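Section 4: Equipment selection and budget

4.1 Scope

The Clunovis project needs demonstrations of garment handling recorded in ordinary homes. This section covers the purchase of the hand-held grippers, mounts and spare parts for one term of recording. The robot arm is already installed in the Drotton lab and is left out of the budget.

4.2 Requirements

The gripper must be operated by one person, without an external power supply. The fingers must open wide enough to take a folded edge of padded fabric, and the finger pads must be replaceable without removing the linkage. The whole kit must fit in one carry case, as recording takes place in bedrooms with little floor space.

4.3 Options

Two options were compared. Option A was a complete gripper from Mahrous at $300 per unit, mount included. Option B was a set of printed fingers and linkages assembled in the department workshop, with parts costing $120 per unit. The camera mount for Option B is bought separately at $85.

Option B comes to $205 per unit before labor. The saving of $95 was judged too small for the assembly time, and a printed linkage would need a second round of testing before use. Option A was selected.

4.4 Budget

Grippers, three units at $300: $900
Replacement pad sets, two at $85: $170
Carry case: $120
Fasteners, straps and labels: $63
Reserve: $120
Total: $1,373

Two grippers are assigned to recording and the third is held as a spare. The reserve is reserved for parts – it can't be spent on garments, which are borrowed from the households taking part.

4.5 Schedule

The order has to be placed by the end of August to allow for delivery to the Movcombe store. Pads are treated as consumables and will be inspected after each recording day. If both replacement sets are used before the halfway point, a third will be charged to the reserve.

4.6 Open items

The clamp mount is not listed as a separate spare part by the supplier. A written quote has been requested. Storage for the recorded data is covered in Section 5.

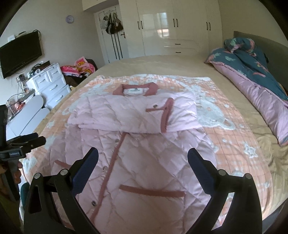 Figure 4. Hand-held gripper over a quilted jacket with snap buttons, bedroom setting.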